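Gikdale Burger Assembly Tray with Upright Holders: Review

Price as tested: $65
Weight, complete set, empty: 1,129 grams
Supplied: white rectangular tray, clear holders for buns, patties and cheese, clear container for lettuce, one-page instruction sheet
Bought from: Canmont, online order

Most burger prep at home takes place on a cutting board and two or three dinner plates. The buns go on one plate, the cooked patties on another, and the cheese stays in its wrapper until somebody peels it out with greasy fingers. The Gikdale set replaces the plates with a row of holders in which the ingredients stand on edge beside a central tray. Parts are picked from the side and stacked in the middle.

I used it for six weeks, starting in February, mostly for dinners of four to eight burgers. For comparison I had the Brarance flat sorter, a divided tray in which everything lies down in its own compartment. The Brarance is cheaper and stores in a drawer. I have owned it for two years and know its faults.

Setup

There is little to set up. The tray goes down first and the holders sit alongside it. They do not lock to the tray, and the instruction sheet does not say which side each one belongs on. I settled on buns and patties at the right, cheese behind at the left, lettuce at the front right corner. A left-handed user can mirror this without any loss.

The footprint is larger than the product page suggests. The page gives the size of the tray alone. With the holders in place the set took up 22 inches of counter from left to right, and the lettuce container needs some clearance in front so that the leaves can be pulled out. On a narrow counter between a stove and a sink this will be a problem. Measure first.

Buns

I tested with three kinds: a standard supermarket bun, a seeded one, and the brioche-style bun from Abreu, which has a soft crumb and a thin crust that marks easily. I also tried longer rolls, which the set is not sold for.
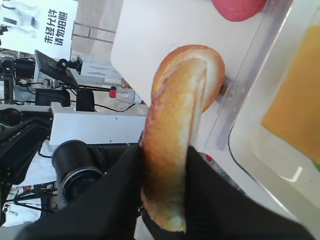 Stored upright, a bun half needs to be gripped by its two faces or by its edges, and the spacing of the grooves decides which of these is possible. With standard buns there is enough room to get a finger on each side. With thick crowns the neighbors touch, and the second half tends to come along with the first. Leaving one groove empty fixes this at the cost of capacity.

The supermarket buns stood straight. The Abreu buns, softer, sagged a little after half an hour and kept a shallow groove mark on the edge. It was hidden once the burger was closed. Long rolls can be leaned in the holder, but they tip when the one next to them is removed, and I would keep them in a basket.

Toasted buns did better than untoasted ones in every session. Stood on edge, they have air on both faces, and the cut side was still crisp at the end of a 20-minute dinner. In the Brarance, where they lie face down, the cut side had gone soft well before that.

Patties

A cooked patty standing on its edge sounds like a bad idea. For thin patties it is one: anything made in a press at the thinnest setting bent in the groove, and two of them broke on the way out. Patties of ordinary thickness held their shape as long as they had rested for a few minutes before loading. Fat runs down and collects at the bottom of the holder. The amount was small, but the holder has no drain and no removable insert, so it has to be carried to the sink in one piece.

The manufacturer rates the holder for cooked food off the heat and gives no figure for food straight from a pan. I waited. The plastic did not cloud or warp in my use.

Do not put raw patties in this holder next to bread. The sheet says so too, in very small print.

Cheese

The cheese holder is the part I liked best. Slices stand separately in it and can be lifted by a top corner. Presliced square cheese works well if it is cold. At room temperature it slumps, and very thin deli slices fold over within minutes.

What the set does not help with is placement. The tray has no center mark and no guide of any kind, and a slice brought in from the far left tends to land to the left. This matters more than it would on a plate, since the tray has a raised lip and a large slice that hangs out too far ends up over it.
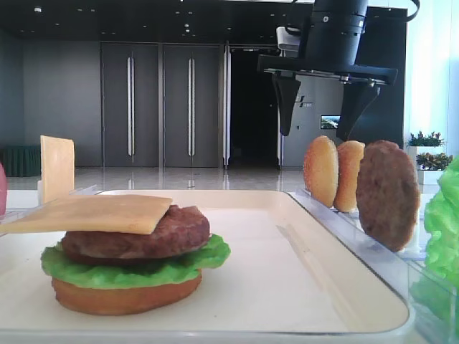
A slice that lands off center can be slid across while the patty is fresh from resting. After a minute or so it grips the meat and tears when pushed. I got into the habit of moving the bottom bun toward the cheese side before starting, which solved most of it. A printed ring on the tray would solve all of it, and I would like to see one in the next version.

Lettuce

The container is deep enough to hold ruffled leaves standing up, and they stay reasonably dry if they went in dry. Whole leaves are wider than any bun. On the tray they spread out under the patty on all sides and make it harder to see where the bun is. Trim them beforehand or accept the overhang.

The container has rounded corners inside, easy to wipe. There is no lid, so leftovers have to move to something else.

Cleaning

Hand wash only for the clear parts, according to the sheet. I followed that. The grooves in the bun holder trap seeds and crumbs and need a narrow brush; a sponge passes over the top of them. Water spots show on all of the clear parts and I dried them by hand. The tray is quicker. Ketchup left overnight came off the cream-white surface with warm water and dish soap, and mustard left a faint stain that took a second wash.

Scratches: a few fine ones on the cheese holder after six weeks, none on the tray that I could find. I never cut on it.

Comparison

The Brarance sorter holds more, costs less, and can be stacked. Its compartments are flat, so slices stick together and buns sweat. For a large group where the food is gone in ten minutes I would still use it. For a slower meal, or for children building their own, the Gikdale keeps the parts separate and visible, and refilling one holder does not disturb the rest.

Loading time is higher with the Gikdale. Each item has to be set in its groove one at a time. Assembly is then faster, but over a whole dinner for four I measured no useful difference between the two.

Rating

6 out of 10. The upright storage works for toasted buns, rested patties and cold cheese. Points off for the loose holders, the missing drain, the lack of a lid on the lettuce container, and a listed size that leaves out half the set. At $65 I would expect at least the first of those to be fixed. Replacement holders are listed at Canmont but were out of stock each time I checked.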